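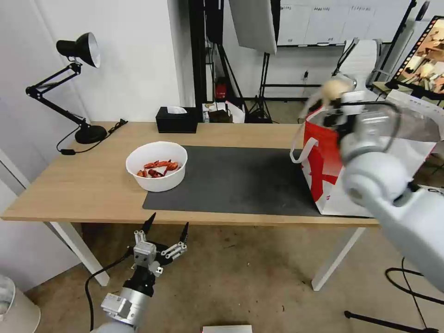
Nuvis gives its packing benches a pair of robot arms, and its packers new duties

October. Nuvis, the mail order gift firm, is to put two-armed robots on its packing benches after a trial run with the automation company Planimano. The arms will pick up small goods and put them into paper carrier bags, a job now done by hand on every shift.

The trial used an ordinary desk with a lamp, a mat and the usual clutter left on top. One arm carries a gripper with metal fingers and the other a jointed hand. In one of the tasks the gripper holds a small cream-coloured ball over the mouth of an open red and white bag with a rope handle. Balls, bowls and soft packets were chosen as they are the items packers say slip or roll most often.

Nuvis employs 67 people in packing and returns. No jobs will go as a result of the change. Staff on the benches will spend less of the shift reaching and bending, and more of it checking orders, wrapping breakable goods and dealing with returns. Each bench will keep a packer in charge, who can stop the arms at any time.

"People asked me two things, whether they would keep their hours and whether they could switch it off," said Eglė Kazlauskienė, head of packing at Nuvis. "The answer to both is yes. The first weeks will be slow and we have lowered the targets to allow for that."

Planimano recorded 613 practice runs before the order was signed. Packers took part in some of them and asked for changes, including a slower approach to the bag and a stop button on the left side of the bench.

"A paper bag is harder than a box. The sides move and the handle gets in the way," said Eglė Priedītis, project lead at Planimano. "The packers knew that long before we did."

Training starts with the early shift and is paid at the normal rate. Staff who do not wish to work beside the arms may ask to stay on a hand-packing bench.

Press enquiries: Nuvis press office, 9 am to 4 pm.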